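Courtside Lounge > General Hoops Talk > Streaming the games on a laptop vs. going to the bar

Page 1 of 1

wenceslao_v
Posted 7:40 pm

OK, I need some opinions before January because my brother-in-law and I are about to stop speaking over this. I gave up cable in the fall and I've been watching every Lumgate game on a laptop at the kitchen table. He says I'm not really watching basketball anymore. I say I've seen more full games this season than in the last two put together.

So who's right? And does anybody else here watch a whole season on a laptop?

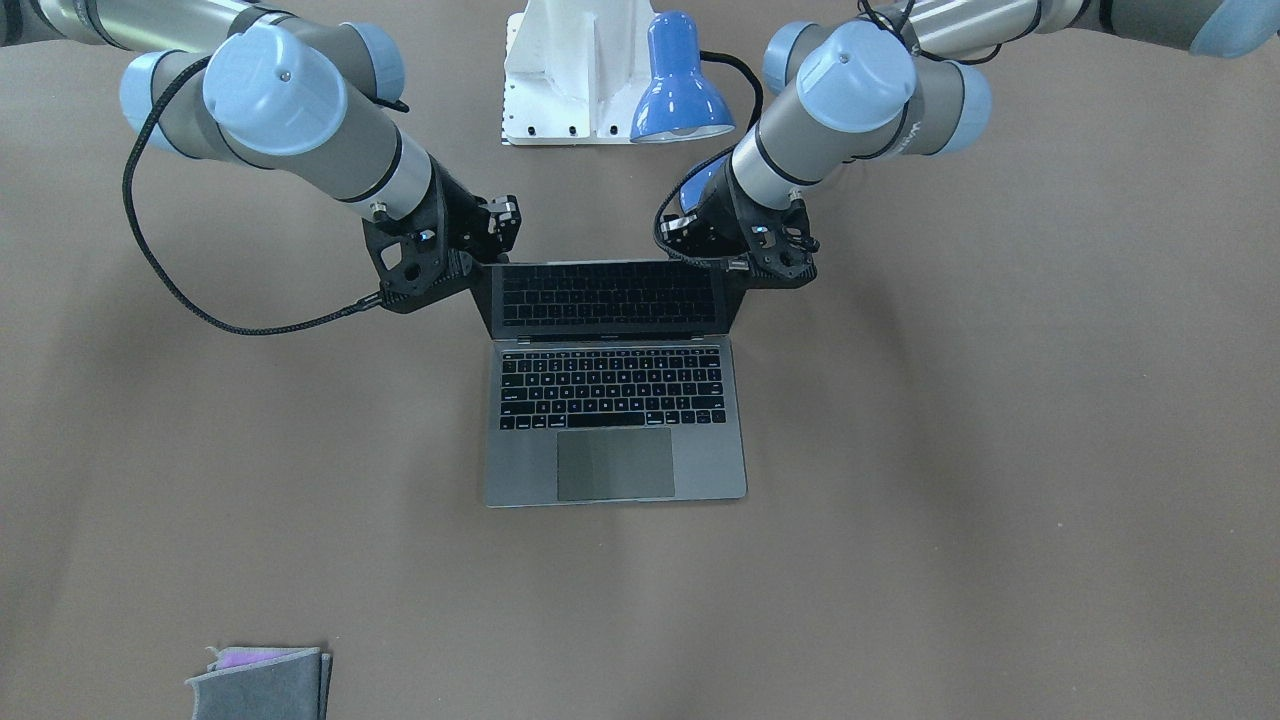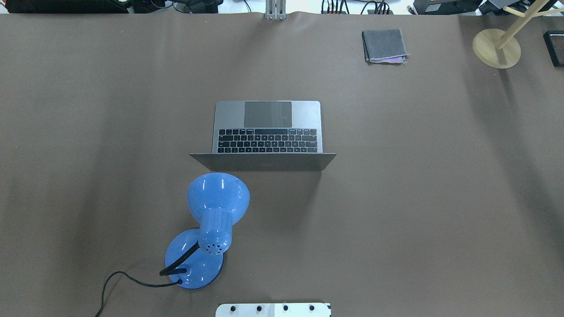
Laptop on the big brown table, both pics

Anyway, the game last night is what set this off. Lumgate were down 20 at the half, and he texted me to say he was leaving the bar. I stuck with it. They cut it to 5 by the end of the third and I was standing up in my kitchen yelling at nobody. He missed all of it! He still says he "saw the game."

– Wenceslao

baselineDirk
Posted 7:52 pm

You're both wrong, you should be in the building. I've had the same seat at Kukel since they put the new floor in and I wouldn't trade it for any screen. You don't see the weak side on a broadcast. Half of what Lumgate did in that third quarter was their bench big pointing people into the right spots before the ball even got there, and the stream never showed it once (I went home and checked, because I'm that guy).

Also, your brother-in-law left at the half down 20? In this league? That's on him.

Liga_Z
Posted 8:03 pm

Easy to say when you live near the arena, Dirk. I'm three hours away. I've been to Kukel exactly two times and one of those was a preseason scrimmage where the starters played maybe a quarter.

I'm on the laptop too, Wenceslao, and I like it. I can pause it when the kids come in, I can go back and watch a pick and roll again to see who blew the switch, and I can mute the color guy. Muting the color guy is worth the price all by itself. He said "they just want it more" four times in one quarter last night and I was ready to throw something.

The delay is the one thing I hate. My dad listens on the radio and he texts me "WOW" before the shot has even gone up on my end.

getty_yimer
Posted 8:11 pm

Turn your phone over, Līga. I put mine in a drawer from tip-off to the final buzzer. My wife thinks I'm nuts but I haven't had a basket spoiled all season.

I don't agree with Dirk about the building though. I had good seats for the Wysocka game and the guy in front of me stood up for every single free throw. I paid to look at a jacket.

baselineDirk
Posted 8:15 pm

Getachew, that's one guy. Ask him to sit down!

getty_yimer
Posted 8:16 pm

He was very large, Dirk.

aivar_boxscore
Posted 8:34 pm

Can I be a pain and talk about the basketball? Everybody is acting like that comeback was some big heroic thing and I don't buy it. Wysocka went cold. They took the same bad pull-up jumper over and over, early in the clock, with nobody under the rim to rebound it. Lumgate got out and ran off the misses, and that was pretty much the quarter. If Wysocka make two of those we aren't having this thread.

And Lumgate still lost the game, in case anybody forgot. They got to 5 and then went scoreless for what felt like a week.

wenceslao_v
Posted 8:41 pm

I didn't forget, thank you, I was trying to enjoy myself.

But I don't think it was only cold shooting. They went small when the bench guys came in and started picking up full court, and Wysocka were getting into their sets with hardly any time left. Those were bad shots because they were rushed. Go watch the first few minutes of the third again and tell me that's just luck.

Liga_Z
Posted 8:50 pm

I'm with Wenceslao. The press bothered them. Their backup point guard looked miserable bringing it up, he turned his back to the defense every time and burned the whole clock doing it. Aivar, I know you love the box score but the box score doesn't have a column for that.

aivar_boxscore
Posted 9:02 pm

It does, it's called turnovers, and Wysocka had 2 in the quarter. That isn't a press that's working. I will give you that the tempo changed. I just think if you play small like that against a team with any size you get killed on the glass, and Ostemura are next and they have nothing but size. Let's see them try it there.

baselineDirk
Posted 9:10 pm

On Ostemura I'm with Aivar, and I don't enjoy typing that. They lost by a mile the last time they went small against those guys. I was there, and you could hear the Ostemura center laughing at the free throw line.

If they hold Ostemura under 100 I'll be amazed. I'm guessing the coach goes back to the regular lineup and we all get annoyed about it in here afterward.

getty_yimer
Posted 9:17 pm

Put me down for them giving up way more than 100. Their transition defense on the road has been awful since the trade. The guards crash the boards and then just sort of jog back and hope.

Back to the real question, Wenceslao – do you plug the laptop into a TV or just watch it on the laptop screen? I did the small screen for a month and my neck was wrecked. Ended up getting a cable and running it to the old set in the den. Picture's not great but I can sit on a couch like a person.

wenceslao_v
Posted 9:25 pm

Just the laptop. I put a couple of cookbooks under it and that helped my neck some. The couch does sound nice. Does the cable thing add to the delay, or is it the same?

getty_yimer
Posted 9:28 pm

Same, as far as I can tell. The delay comes from the stream. I get it on my phone too.

Liga_Z
Posted 9:33 pm

Try the audio trick if you haven't. Mute the stream, put the radio call on your phone through the team app and pause it until the two match up. Takes some fiddling, and if the stream hiccups you have to do it over, but the radio guys are so much better. They tell you who's checking in! The TV side had a sub on the floor for a whole possession last night before anybody said his name.

aivar_boxscore
Posted 9:40 pm

OK, that one I'm going to try.

baselineDirk
Posted 9:44 pm

I have a spare for the Ostemura game if anybody can get to Kukel. My cousin backed out. Lower bowl, behind the visitors' bench. First one to message me gets it, just pay for parking. Wenceslao, you should bring the brother-in-law some other night and make him stay for all four quarters.

wenceslao_v
Posted 9:51 pm

Messaged you, Dirk. I'm not telling him until I'm in the seat.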